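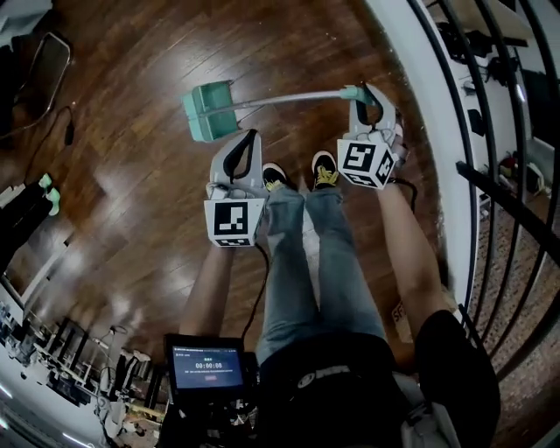 Black sneakers with yellow laces, hardwood floor.

BELLPORT WALKING CLUB
Minutes of the regular meeting, 2024-11-01

Meeting opened once the coffee was out. Minutes of the last meeting were approved with one change: the Bognár Loop walk was listed as "easy." Several members who did it asked that the word be struck. It was struck.

1. Step challenge

A proposal was read for a winter step challenge using the Brudis app. The Brudis leaflet says walkers who log their steps "feel more connected to their route." A member asked how that had been measured. The leaflet does not say.

Members who have tried the app reported that it counted steps during a car ride and missed most of a walk pushing a stroller. It also asks for a birth date and a home address before it will count anything. The group did not see why it needs either one.

Those in favor said the club loses walkers every January and that a challenge might hold on to a few. Those against said the same thing was promised for the punch cards, and there is still a box of punch cards in the closet. No figures on January turnout exist, so the first claim could not be checked either.

Decision: no club challenge. Anyone who wants to use the app may do so and is asked not to read their totals out loud on walks.

2. Shoes

Fokon has offered members a group price on walking shoes if the club places a single order of $2,997 or more, paid up front. No returns on worn pairs. It was pointed out that a shoe cannot be judged without wearing it.

A long talk followed on whether walking shoes are needed at all on our routes, most of which are paved. Half the room walks in ordinary sneakers and reports no trouble. The claim in the offer that sneakers "wear out the knee" was not backed up by anything in the offer. One member did speak up for a stiffer sole on the gravel part of Bognár, and this was taken as fair.

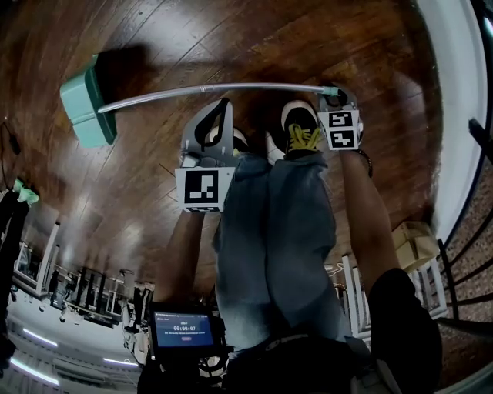

Sneaker with bright yellow laces.

Decision: offer declined. We will ask Fokon if members can buy single pairs at a smaller discount. Not much hope was expressed.

3. The mill marker

The town wants the club to pay toward a new sign at the mill, giving the date as 1889. Two members have seen a different date in an old land record but could not say where the record is now. Before any money goes to a sign, we would like to see what the town is relying on. A letter will be sent.

4. Winter start time

Moved to 2 p.m. through the end of January. The morning group objected that this was tried before and people came late anyway. Carried, 5 against.

5. Other business

The new route map still shows the footbridge, which is closed. The printer says the fix is free. Last time the fix was also free, and we were billed for it. Get it in writing.

The thermos left after the last walk has not been claimed.

Meeting closed. Next walk is the short harbor route, weather permitting.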